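Minutes – snack packing, May 19, 2020

Present: Milagros Rivas, Zarmeena Baloch, Durrani (by phone)

1. Minutes from April were accepted with two small corrections.
2. Order for Niltarberg: 214 mixed bags. Stosine has confirmed the delivery, but the price list is still missing – Milagros will write to them again.
3. Packing. The yellow bins stay for the small snacks. Bigger bags are laid flat on the wood table before they are sorted.
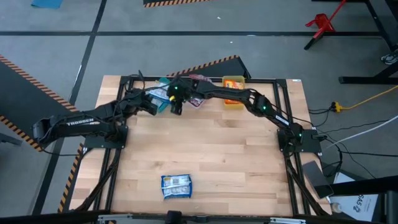 Zarmeena asked if the bins could get a label on the short side, as the numbers are hard to read when they are stacked. Agreed, 31 labels to be printed.

4. Next meeting: in two weeks, same room.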